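*Review by Vasanthi Gamage, 2026-08-26*

# Tovholm two-arm kitchen cell (simulated), after a summer of living with it

I should say up front that I like this package a great deal, and that I have also said some very unkind words to it after dinner. Both things can be true of a good tool. Tovholm sells a ready-made kitchen cell that exists only on your screen: two robot arms at a marble counter, with a dish rack, a basket and a plate, and enough food to keep the arms busy. You set it up, look after it and fix it much as you would a real one, minus the bruised knuckles.

I bought the one-year license for $700, which made me swallow hard, and installed it on the same desktop I use for everything else. The installer went through without a fuss. I had a counter on my screen before my tea was cool enough to drink, and I thought, well, this is going to be easy! It wasn't quite, but it was a lovely start.

The first real job is seating the arms. Each one has a base file with its position and heading, and the two files don't know a thing about each other, so if you nudge the left arm over to clear the basket you have to go and check the right one by hand. The manual suggests you start with the two-finger grippers and get them reaching over the counter before you try to pick anything up, and I'd second that warmly. I spent a whole evening just moving the tips back and forth in front of the rack, watching for the spot where the wrist starts to complain.

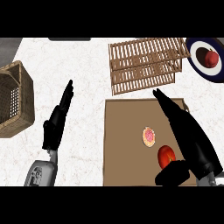 What I found is that the reach limits in the default files are a touch too generous. The right arm would happily plan a path that put its wrist at the very end of its travel, and then it would sit there shivering. Pull the limit in a little in the joint file, save, reload the cell, and the shivering goes away. It's a two-minute fix once you know, and I really wish the manual had a line on it, because I spent a good deal longer than that blaming my graphics driver.

Changing over from grippers to hands is the part I was most curious about, and it's where the package earns its keep. The hands come as a separate add-on called Praka. You stop the cell, swap the tool entry for each arm, and then (please don't skip this!) clear the old contact settings. If you leave them in, the cell keeps thinking it has two stiff fingers out there, and the hand closes in the most peculiar way, all thumb and no follow-through. I did skip it, naturally. Twice.

With the settings cleared, Praka is a pleasure. The fingers can be tuned one by one or all together from a single grip slider, and I did nearly all my tuning on the donut, which I can recommend as a test piece. It's an awkward round thing with a hole in it, and if your thumb angle is off you'll know right away. Apples are more forgiving. I'd get the donut behaving first and leave the fruit for later. 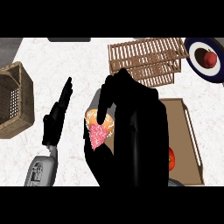

Watch the idle arm, too. It's very easy to put all your attention on the hand that's doing the work and forget that the other one needs a parked pose of its own. The stock pose that ships with Praka stands the left hand straight up, and I kept that but moved the whole arm farther from its partner. Since making that change I haven't had the two of them bump.

Upkeep is mostly a matter of logs and resets. The cell puts everything back in place at the end of each run, and that worked without trouble until run 3,367, when the whole thing froze halfway through a reset and would not come back. I wrote to the support desk and got a kind, sensible answer the next morning: the contact log had grown too big, and it wants clearing out from time to time. They sent me a small script for it. I run it on the first of the month now, along with a backup of the joint files, and I'm past run 3,479 with no more freezes.

A few grumbles before I let you go. Loading is slow, and there's no way to reload one arm by itself. The view I like best, looking down on the counter, isn't the default, and the program forgets I asked for it every time I update. The hands also hide a good bit of whatever they're holding from up there, so when I'm setting a grip I end up swinging the view around to check underneath. A second window would be so welcome. Support tells me one is planned for November, and I have my fingers crossed.

If you only need a single arm and a simple pick, it's too much package for the money, and the base version without Praka would suit you fine. For anyone learning how two arms share a counter, I'd say go ahead and buy it. Keep a copy of your original base files somewhere safe before you touch a thing, and set the parked pose on the first evening.

**Four stars out of five.** I'll be renewing.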